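From the kitchen bench

Well, July has been a cold one, and I've spent most of it indoors with my sleeves rolled up. I promised last issue I'd report back on the great pepper experiment, so make yourself a cuppa.

For years I bought the ready-ground stuff in the little tin and thought nothing of it. Then Buppha Thepsuriya brought a jar of whole peppercorns to our soup night and cracked a few over my very ordinary pumpkin soup, and I went home and threw the tin in the bin. The smell alone! It was nearly citrusy, with a bit of pine behind it. I've been a pest about it ever since. 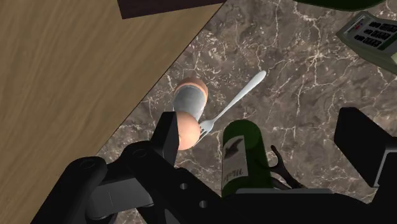 I bought a 400 gram bag of black peppercorns from Pinton, the spice place behind the post office, and I've been toasting them in small lots. A dry pan, low flame, and pull them off as soon as you can smell them from the doorway. My first lot went too far and tasted of ashtray. Dagim Tufa reckons I should leave them alone and only toast the white ones, but Dagim puts tomato sauce on roast lamb so I'm taking that with a pinch of you-know-what.

White pepper, by the way, is the same berry with the outer skin taken off. I didn't know that until Abrehet Gebremichael told me, and she's cooked with both all her life. She uses white in mashed potato and black in nearly everything else, and she grinds it right at the end so the flavour doesn't cook away. I tried her way with a beef stew — 18 turns, stirred through just before serving — and there wasn't a spoonful left over for lunch.
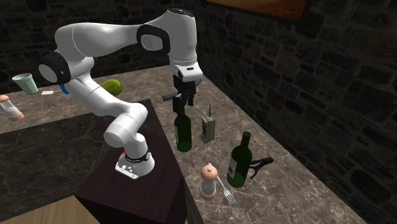 Soledad Holloway wrote in to ask how I keep the whole business from taking over the kitchen. Badly, Soledad! I had jars on every sill until my sister threatened to move out. They're all in the dark cupboard next to the fridge now, well away from the stove, with the lids done up tight. The other thing is to work on a surface that's easy to wipe. I'd love a pale beige-grey marble benchtop like the one in the picture, and you'd spot a runaway peppercorn on that in no time. Mine is speckled brown laminate and I find them with my bare feet. Anyway, grind over a plate and you'll save yourself the sweeping.

Next month I'm on to salt. Yabsira Zeleke has promised me a bag of the pink flakes, and I've got 15 lemons off the tree that need preserving before the possums work out where they are. If you've got a method that doesn't take half the winter, drop me a line or leave a note at the hall.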